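Flurik 702 dry herb vaporiser

The 702 replaces Flurik's older pocket unit and sits in the middle of the range. It is a convection device with a ceramic chamber, a glass mouthpiece and a fixed internal battery. I bought mine from Storutent at full price and have used it most evenings since May, on prescribed flower only.

Build and controls

The body is a flat oval in anodised aluminium, slightly heavier than it looks. The chamber lid is held by a magnet which is strong enough for a coat pocket but not for a rucksack, where mine opened twice. There are two buttons for temperature and one for power. Three presses unlock it, one long press starts the heater. The display shows set temperature, chamber temperature and charge. It is readable indoors and poor in sunlight.

The mouthpiece is a push fit with a silicone seal. The seal was stiff when new and needed a little water to seat properly. It has since loosened to the point where it can be removed with one hand, and it has not leaked.

Heat-up and temperature

From cold to 200 degrees takes 40 seconds with a full battery, and noticeably longer when the charge is low. The handset vibrates when it gets there. I would leave it a few breaths longer before drawing, as the first draw at the signal is thin. The ceramic is still catching up with the sensor at that stage.

Steps are one degree, which is finer than most people will need. Below the middle of the range the vapour is light and the flavour is clear, particularly with citrus or pine-heavy flower. At 200 the vapour is dense and the taste moves towards toasted grain. I rarely go higher. The top setting browns the edges of the load before the centre is spent, and stirring halfway is the only cure I have found.

Grind

The chamber is wide and shallow and it dislikes powder. A fine grind gets through the screen and collects in the air path, where it is awkward to reach. I used a Kowalchuk two-part grinder with blunt teeth and stopped as soon as the lid turned freely. That gave even colour across the load and a reasonable draw. Tamp lightly. A firm pack raises the resistance quickly and the centre comes out green.

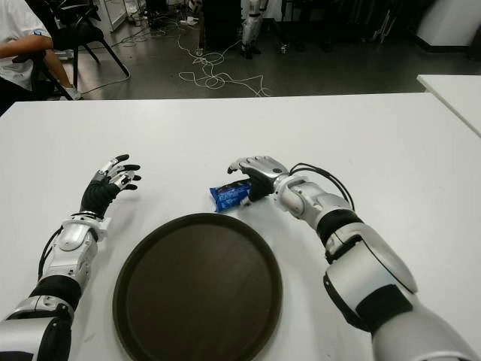
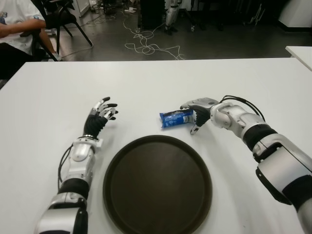
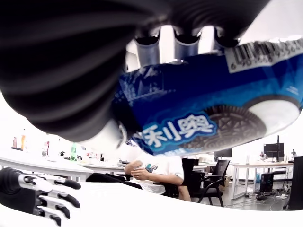
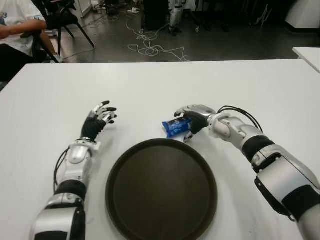
Moisture makes more difference than grind. Flower straight from a humidity-controlled jar spends most of the first draw giving off water, and the vapour is warm and flat until that has cleared. Leaving the ground material open for a short while before loading fixes it. Flower which has gone brittle has the opposite fault – fast, harsh, and finished early.

Draw resistance

Moderate, and adjustable by a sliding collar under the mouthpiece. The collar has no detents, so finding the same position again is guesswork. Half open suits me. Fully open, the chamber temperature sags on a long draw and the heater has to chase it, as the display shows plainly.

Battery

Charging is by USB-C and the unit can be used while plugged in, though it heats more slowly. The battery is sealed. Flurik's leaflet gives no procedure for replacing it, and the case is glued along the lower seam. On a device at this price I would expect screws.

Cleaning

Brush the chamber while it is warm, then wipe round with a cotton bud and a small amount of isopropyl alcohol. The mouthpiece can be soaked. The screen lifts out with the supplied pick, and 3 spares come in the box. Do not let alcohol run down the sides of the chamber, as there is a gap beside the sensor which holds liquid. If the draw has tightened and the screen is clean, the blockage is almost always at the elbow under the mouthpiece, and a pipe cleaner bent double will clear it.

Against the Tornholm

The obvious alternative is the Tornholm, which I owned before. It has a deeper chamber, a removable cell and a simpler dial. It is also slower to heat and tastes of very little by the end of a load. The 702 is better on flavour and evenness, the Tornholm on repair and running time. Anyone who is away from a socket all day should look at the Tornholm first.

Faults so far

One freeze on the charge screen, cleared by holding the power button. Slight paint wear at the lid hinge. The carry pouch is too tight with the mouthpiece fitted, so I keep the glass separately in a spectacle case.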